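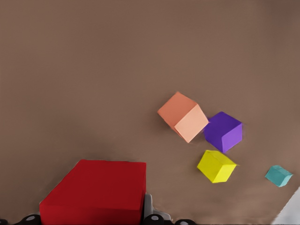

Red block on a brown tabletop.

Wednesday. Damian Sowa rang before seven to say the ground had dried out overnight, so Bernamon would run after all. Caught the early bus with 2 sandwiches and a flask. Nolano won the opener easily. I had £2 each way on Skemitero at 100 to 1 and she came in ninth. Bernamon was beaten a neck in the fourth. Damian thinks she wants further. Rain from four. Home by eight, boots by the back door.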